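Folding on the bed vs. folding at the table
Home & Laundry > Clothes and closets

tradasham_mum
Moved to a smaller place in May and there is no table big enough to fold on, so all the laundry gets done on the bed now. I make one pile on the left and one on the right and leave the middle clear to work in. Takes me 50 minutes for a full week. Is there a faster way?
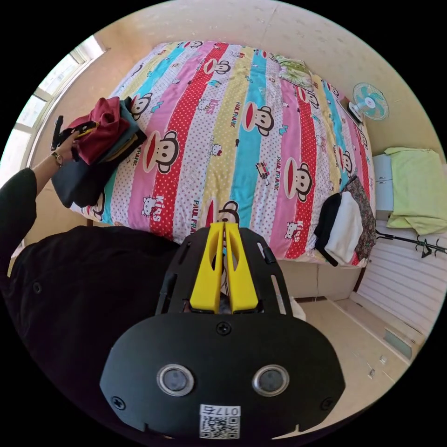 Holler: Sort by color first. Darks in one go, then the rest. Two piles is not enough if you have prints in there too.

Psarras
Disagree with Holler. Sort by drawer. Color only matters before the wash.

tradasham_mum
Drawer makes more sense for me. I should say the duvet stays on while I fold. It's the Paul Frank one with the monkeys, and small stuff gets lost on it, socks mostly.
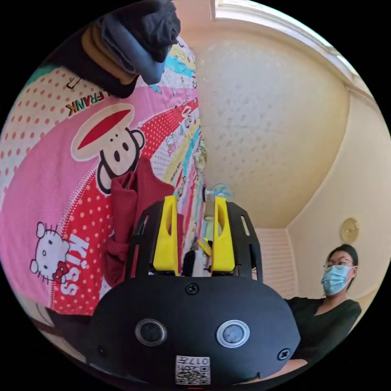
Prodromos Fragkou
Put a plain sheet over it – any old one will do. I have folded on a bed since 1983 and a busy print slows you down. Also, do 12 pieces, put them away, then do the next 12.

Holler
That's a lot of walking back and forth.

Prodromos Fragkou
My dresser is 4 steps away. Suit yourself.
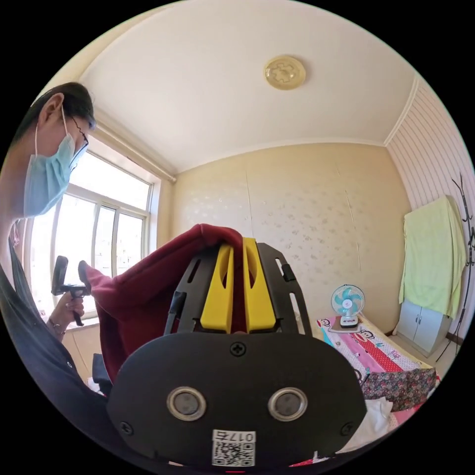 tradasham_mum
Tried the drawer method this morning and it went quicker, 40-something minutes. Big soft things are still the slow part. That maroon one bunches up in the middle as soon as it's lifted, and I end up starting over. Would you roll it or fold it?

Psarras
Fold. Lay it flat first, sleeves or no sleeves.

Holler
Roll. We won't agree on this one either.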